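## 4 Collecting demonstrations with hand-held grippers

What pleased us most in this study was how little equipment a good demonstration needs. In our earlier work at Kisholm we drove the robot itself by remote control, and every recording session was shaped by the arm: its reach, its speed, its habit of stopping for a rest at the worst moment. With hand-held grippers the person simply sits down and does the task. The fingers that touch the objects have the same shape as the fingers on the robot, so what the person learns about gripping a thin packet by its edge carries straight over, and we found that people learn it very fast!

This section describes how the demonstrations were collected, how they were cut and labelled, and what we noticed on the way. Training is covered in Section 5.

### 4.1 The table and the tasks

We call the full set of recordings Clustside. It is built around small tabletop jobs of the kind found in any office kitchen: taking a sachet out of a crowded tray, putting it in a dish or a cup, tidying what is left. Such jobs look easy on paper. In practice they bring together most of the things that our older policies were bad at, namely thin objects, glossy wrappers, neighbours that lean on one another, and clear containers that a camera has trouble seeing at all.

Each session uses a plain table, marked with tape at its edges so that it can be put back in the same place. Objects are laid out freely inside a loose area. We had first planned a fixed layout for every task, and dropped the idea after the first week, when the policy trained on those early recordings reached with great confidence for a place where the tray had been the day before.

The person holds one gripper in each hand. We made no rule about which hand should do what. Some people kept one gripper waiting near the dish while the other worked in the tray; others swapped hands halfway through a task without seeming to notice. We kept all of it. A policy that has only seen tidy turn-taking has nothing to fall back on when both hands are wanted at once.
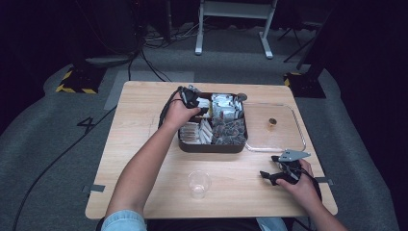 **Figure 3.** Two-handed demonstration at the tray. The left gripper points down into a divided tray holding packets and pouches; the right gripper is held by the glass dish.

Divided trays turned out to be a lovely source of variety. A packet standing upright in a full compartment has to be pinched at the top and drawn out without pulling its neighbours along, while a pouch lying against a low wall can be slid up the wall first and gripped afterwards. People found both methods unprompted. We had written neither of them into the instructions, and the second one had not crossed our minds.

### 4.2 Recording

Before each session the grippers are opened and closed fully, and then brought together at a known point so that their positions can be matched. The person then works through a short list of tasks, read out by a second member of the team. A spoken instruction gives only the object and where it should go. We avoid words such as "gently" or "from the side", as these had a strong effect on how people moved in our pilot sessions in November.

We record three streams: the pose of each gripper, the opening of its fingers, and the view from a camera at head height. All streams share one clock. The head view moves when the wearer moves, and we worried that this would hurt training. It helped, if anything. People look at the thing they are about to pick up slightly before the hand gets there, and the small shift in view seems to give the policy a useful hint about what comes next. We return to this in Section 6, with the head motion removed for comparison.

The set used in this paper holds 145 demonstrations, recorded by nine people. Two of the nine had used hand-held grippers before. The other seven were given the grippers, a cup and a few sachets, and left to play until they felt ready.

### 4.3 Cutting and labelling

Long recordings are cut into steps with Marnen, our in-house labelling tool. Marnen proposes a cut wherever a gripper closes on something or lets go of it, and a person then accepts the cut, moves it or throws it away. Most proposals were fine for the cup and the dish. They were much poorer for the tray, where a person will often close on a packet, feel that two have come up together, and open again.

We spent a long time arguing about these second tries. The clean choice would be to cut them out and keep only the grip that held. We chose to keep them, with their own label, and we are very glad we did. When the robot picks up two packets by mistake, a policy trained with the second tries lowers them and loosens its grip, much as a person would. The policy trained without them carries both packets off to the dish. It was a real joy to watch the first of these behaviours appear on the arm, as no one had programmed it and the label itself is never shown to the policy.

Failed tasks, where the person gave up or knocked something over, are stored but were left out of training.

### 4.4 Moving to the robot

The recorded gripper poses are replayed through Arnaud, the controller that runs our two-armed robot. Arnaud checks every path for reach and for contact between the arms, and slows down any movement that a person can make and the robot cannot. Quick wrist turns were the usual cause. Where a path could not be followed even at low speed, the demonstration was still used to train the part of the model that deals with vision, and its motion was ignored.

Cables deserve a mention for anyone planning a similar set-up. Each of our grippers trails one, and a cable that drags over the rim of a tray tugs at the wrist and shows up in the data as a small, steady pull to one side. Leaving a generous loop of slack beside the working area removed most of this. We filtered out the remainder, using the same filter for every session and every person, so that the comparisons in Section 5 are not affected by it.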